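Giving up the big shop

Tuesday, July 5, 2022

I've been meaning to write this one since we moved to Roston, and then the boxes happened, and then the boiler happened, so it's a bit overdue.
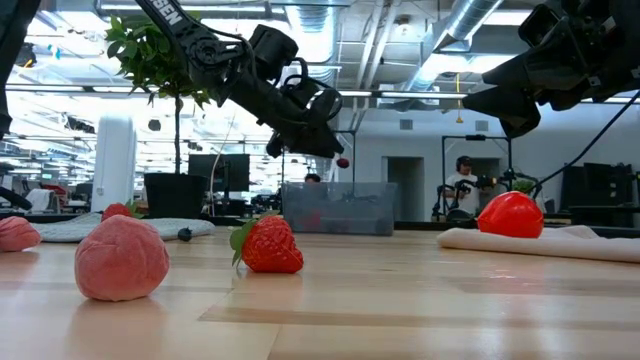

Anyway, the big shop. For years I did one every Saturday morning, list in hand, and came home with enough food for a small hotel. By Thursday half of it had gone limp in the drawer and we were eating toast. I worked it out once from the receipts and I was spending £80 a week, which for two adults and a cat is a bit much (the cat has her own budget, don't ask).

When we moved, the nearest supermarket went from a five minute drive to a proper trek out past Anwood, and I just couldn't face it. So I started walking to the shops on Oosthuizen Road with a rucksack every couple of days, buying what we'd eat that night and maybe the next. I thought I'd last a week!

Well, it's been 19 weeks now and I don't want to go back. I'm spending around £43, and the bin is so much emptier. The greengrocer lets you buy one carrot if you want one carrot. I had forgotten you could do that. He also puts the soft fruit out cheap after four o'clock, so we've been having a lot of crumble, and I've made 3 batches of jam that didn't set and one that did.

It's not all lovely. If it's tipping down I really don't want to go, and there have been a few evenings of pasta with butter and whatever was at the back of the cupboard. Heavy things are a pain too - I still get cat litter, washing powder and tins delivered once a month, and I'm not going to pretend I carry those up the hill. And you do need to be home at the right sort of time. When I was working late shifts this would have been hopeless.

The thing I like most is that I've stopped planning meals. I used to sit there on a Friday night with a notebook trying to guess what I'd fancy the following Wednesday, and I was always wrong. Now I see some nice beans and we have beans. My other half was suspicious at first but has come round, mainly because of the crumble.

If you want to give it a go, get a decent rucksack with a flat bottom and put the eggs in last. I learnt that on the second day. Next job is the jam, so if you've got a way of making strawberry set without buying the special sugar, please leave it in the comments.

Recent posts
The boiler saga, part two
Is my Hinomico rice cooker worth the cupboard space?
Moving with a cat
What I grew on a north-facing windowsill
Walks from Roston: the Anwood loop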